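About Clondholm

Clondholm began in July with a borrowed folding table, a kettle and far too many sweaters. We teach people how to look after the clothes and bedding they already own: washing, mending, folding, and finding a sensible place for everything once it's clean. That may sound like a small subject for a school, and we thought so too, until the first evening class filled up and people stayed behind to ask about fitted sheets.

We have two teaching rooms now, both on the upper floor of the old Zillwood building. The larger one is for laundry and mending, and the smaller is set up for folding and closets. Since opening we've folded our way through 2,956 garments in class (yes, there's a notebook), and 173 people have finished the full home course, some of them twice, which we take as a compliment!

How we teach folding

We like to start on the bed. It's the biggest flat surface most homes have, it's a comfortable height for many people, and you can spread a whole top out on it with the sleeves where you can see them. Smooth the fabric from the collar down, bring the sides in, then fold up from the hem. Stripes are a beginner's best friend, so we always suggest bringing a striped top to the first lesson. If the lines meet when you fold, you're doing fine, and if they wander a little, the shirt will still fit on the shelf. A bright sheet covered in 福 characters makes a cheerful background for a black-and-white top, too.

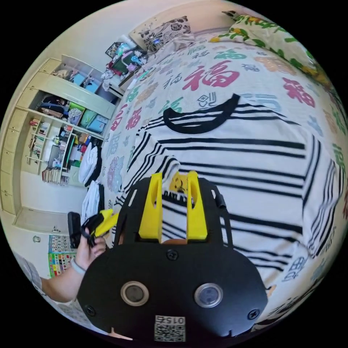

Coming to a class

Beginners are welcome at every session, and so are older children with a grown-up. Bring a few things from your own closet, including the one you always give up on. The Kocsis course covers clothes and the Cenero course covers bedding and linens; you can take them in either order. Tea is on us, and the kettle is the same one we started with.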